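Caderno de bancada, pinças e câmara de pulso
Quinta-feira, 26 de janeiro de 2023

Continuação da comparação entre a Ustow (dois dedos paralelos, pontas de silicone) e a Fornon (a adaptativa, com os dedos articulados). Passei a manhã toda a trocar uma pela outra e já tenho as mãos a cheirar a trava-roscas. Escrevo isto enquanto a memória está fresca, que da última vez deixei para o dia seguinte e depois não percebia metade das minhas abreviaturas.

Montagem

A Fornon entra na flange à primeira, quatro parafusos e está. A Ustow precisa do anel adaptador, e o anel continua com aquela rebarba que anda há meses para ser limada (limei-a hoje, finalmente!). Se alguém voltar a montar a Ustow, atenção ao pino de centragem: há duas posições em que ele parece encaixar e só uma está certa. Na errada a pinça fica rodada 90 graus e o controlador não se queixa de nada, aceita a calibração toda contente, e só no primeiro movimento é que uma pessoa vê os dedos virados para o lado que não deviam.

Cabo da câmara: passei-o por fora do punho, com duas abraçadeiras de velcro. Por dentro fica mais bonito mas puxa quando o eixo 6 chega ao fim do curso, e já me custou um conector em agosto.

Controlador Pumphrey com o firmware que já cá estava. Não mexi. Sei que há um mais recente e também sei o que aconteceu na última vez que atualizei à quinta-feira.

Força e abertura

Comecei com a força no mínimo nas duas. A Ustow tem uma escala interna sem unidade, o que me irrita profundamente, e fui subindo até chegar a 354, que é onde o plástico mole deixa de escorregar entre as pontas sem amachucar demasiado. Abaixo disso foi um festival de coisas a fugir. A Fornon é mais simpática de afinar, só que fecha em dois tempos: primeiro as falanges de baixo, depois as pontas, e nesse intervalo o objeto dança. Com peças rígidas nem se nota. Com plástico transparente, que é onde estamos a sofrer, dança muito.

Anotei também que o tempo de resposta da Fornon piora quando o Pumphrey está a gravar ao mesmo tempo. Não medi a sério, foi a olho e a ouvido (ouve-se o motor hesitar). Fica para medir com o osciloscópio, se alguém o devolver à prateleira.

Câmara de pulso

A Onasora veio com a lente grande-angular e eu gosto dela, digo já para não parecer que estou de má vontade. Apanha os dois dedos e ainda sobra campo para perceber onde estamos na mesa. O suporte impresso segura bem, não vibra, e a imagem chega ao Pumphrey sem soluços desde que se deixe a gravação em disco local.

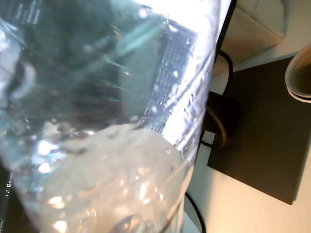 A exposição automática é que me está a dar cabo dos nervos. O algoritmo mede a imagem inteira e vai atrás do que houver de mais forte, e com objetos transparentes ao pé da lente isso é meio caminho para a asneira. Pus a medição pontual ao centro, tirei, voltei a pôr. O plástico ocupa uma fatia enorme do campo e a curva do lado direito fica tão lavada de luz que qualquer detetor de contornos se perde ali, enquanto a massa branca-creme que se vê através dele até se lê bastante bem. Ou seja, se eu quisesse seguir o que está por trás do plástico estava safo; o próprio plástico é que é um pesadelo. Já os copos de papel brancos, empilhados junto ao canto do quadrado cinzento, têm bordos concêntricos bem marcados, e apetece-me usá-los como alvo de controlo na próxima ronda, uma coisa opaca e com geometria decente para ver se o erro é da câmara ou do material.

Experimentei baixar o ganho e fixar o tempo de exposição. Melhorou os reflexos e escureceu tudo o resto, como seria de esperar. Depois experimentei um polarizador que tinha na gaveta, preso com fita, todo torto. Resultado: corta uma parte do brilho num ângulo e noutro ângulo parece que não está lá. Com o braço a rodar o punho o tempo todo, é uma lotaria. Não o risco da lista, mas precisava de um suporte como deve ser, e de um segundo polarizador na luz, e aí já estamos a falar de outra montagem.

Lista do que fica para tentar, pela ordem em que me apetece:

1. Fixar o balanço de brancos antes de cada série. Hoje esqueci-me duas vezes e tive de repetir. O valor que guardei no perfil serve para esta mesa com a luz do teto acesa; com a persiana aberta não serve.

2. Limitar a velocidade de aproximação a 90 mm/s quando o alvo é transparente. A 600, que era o que estava no perfil antigo, a Ustow chega bem mas a Onasora não tem tempo de acertar a exposição e a estimativa de profundidade salta que nem uma pipoca.

3. Tapar ou desligar o monitor durante as séries. A parte de cima do ecrã estoura para um branco quase puro, mesmo encostada à margem direita do plástico amarrotado, e a segmentação tem tendência para colar as duas coisas. Também me incomodam as gotinhas desse lado, junto à dobra brilhante: cada uma é um pontinho de luz e o seguidor de características adora-as, agarra-se a elas todo feliz. Pensei em mascarar a zona por software, mas com a câmara a mexer a máscara tem de mexer também, e antes de me meter nisso prefiro resolver a luz.
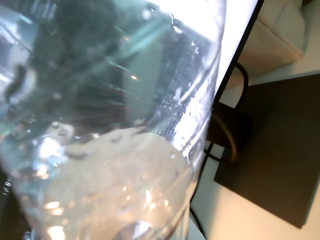 4. Repetir a série 19 de raiz. Gravei-a com o perfil da Fornon e a Ustow montada (sim, eu sei). Os dados de força não valem nada, os de imagem talvez se aproveitem para a parte da exposição. Mudei o nome da pasta para ninguém a usar por engano.

5. Pontas novas para a Ustow. As de silicone estão a ficar polidas do lado de dentro e ganham pó. Lavei-as com água e detergente e recuperaram um bocado da aderência, mas o acabamento mate já lá vai. Há um par de pontas estriadas na caixa azul que ainda não experimentei.

Onde estou neste momento

Para plástico mole e transparente inclino-me para a Ustow, apesar do anel, do pino e da escala sem unidade. Fecha a direito, faz sempre a mesma coisa e eu sei com o que conto. A Fornon ficava melhor nas peças irregulares e opacas, e tenho pena de não lhe ter dado mais tempo hoje, porque acho que aquele fecho em dois tempos se domestica com uma pré-carga nas falanges. A folha de parâmetros dela está na capa do caderno, dobrada.

Deixei a Ustow montada e o Pumphrey em espera, com o braço na posição de repouso. A Onasora está desligada mas com o cabo ligado; quem precisar de mover o punho à mão solte primeiro o velcro de cima. A chave sextavada pequena está no bolso da minha bata, amanhã trago-a de volta.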